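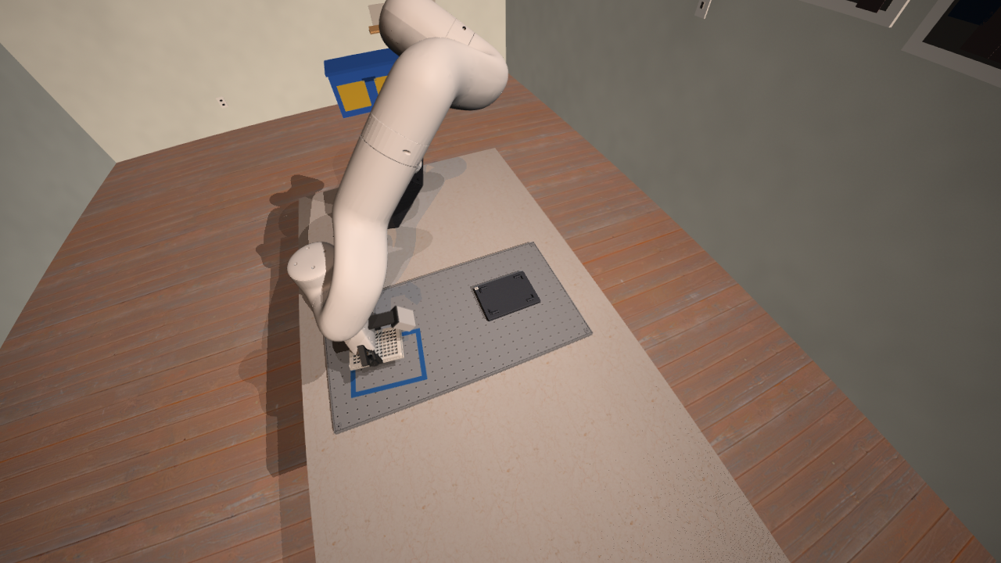 ¿Cada cuánto hay que descalcificar el hervidor?

Depende del agua que salga por el grifo. Con agua dura, una vez al mes; con agua blanda, cuando la resistencia o el fondo empiecen a ponerse blancos, que puede ser dos veces al año. Si el té hace una telilla por encima y parece que lleva barniz, ya vas tarde.

En casa tenemos agua de la que se mastica. Llevamos 11 años en Fillcombe y en ese tiempo he enterrado tres hervidores, una plancha y una cafetera a la que tenía cariño. Lo que sigue es lo que he ido apuntando en la puerta de la nevera, pasado a limpio.

Vinagre o ácido cítrico

Los dos sirven. El vinagre blanco es más fácil de encontrar y deja la cocina oliendo a boquerones hasta la cena. El ácido cítrico no huele y ocupa poco en el armario. Yo compro el de Litik, en bote, y me dura hasta que pierdo la cucharilla de dentro.

Para un hervidor normal: 900 ml de agua, dos cucharadas rasas de ácido cítrico, hervir, apagar y dejarlo 20 minutos. Se vacía, se aclara dos veces y se hierve una tanda de agua limpia que va directa al fregadero. Esta última parte se la salta todo el mundo una vez.

Con vinagre, mitad y mitad con agua, y mejor sin hervir: se calienta, se apaga y se deja media hora con la ventana abierta. Y nada de mezclarlo con lejía, ni hoy ni «un chorrito».

La alcachofa de la ducha

Si se desenrosca, a un cuenco con vinagre templado toda la noche. Si no se desenrosca (la nuestra la montó alguien con mucha fuerza y poca fe en el futuro), se llena una bolsa de congelar, se ata con una goma y se deja colgando. Por la mañana, cepillo de dientes viejo. Conviene avisar a quien se duche primero.

En alcachofas doradas o negras mate, media hora como mucho. Lo aprendí con una de Nic Giolla que ahora es de dos tonos.
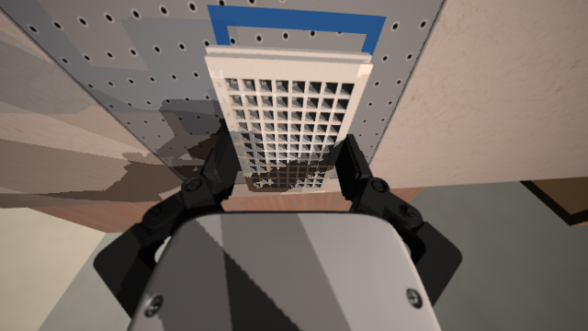

El filtro del grifo, ese disquito de malla que hay en la boca, se olvida siempre. Cuando el chorro sale torcido y te moja la manga, la culpa suele ser suya. Se desenrosca a mano o con unos alicates y un trapo en medio, se deja una hora en ácido cítrico y se vuelve a poner con la junta en su sitio. La junta es negra, pequeña y experta en colarse por el desagüe: tapón puesto antes de empezar.

La plancha

Aquí mando leer el manual, aunque me cueste. Unas admiten descalcificador y otras se estropean. Las que tienen función de autolimpieza se llenan de agua, se calientan al máximo, se desenchufan y se sacuden sobre la pila mientras escupen trocitos blancos. Después, un trapo viejo antes que la camisa buena.

Lo que no funciona

Las bolas magnéticas para la lavadora. El refresco de cola en el váter, que quita algo, pero deja un cerco pegajoso. El limón exprimido por encima del grifo y retirado a los diez segundos, como en los vídeos: hay que dejarlo puesto un buen rato.

Tampoco pongas vinagre sobre mármol o piedra caliza. Mi cuñado Cathal Foley limpió así la encimera un mes de diciembre, y desde entonces la tabla de cortar vive siempre en el mismo rincón.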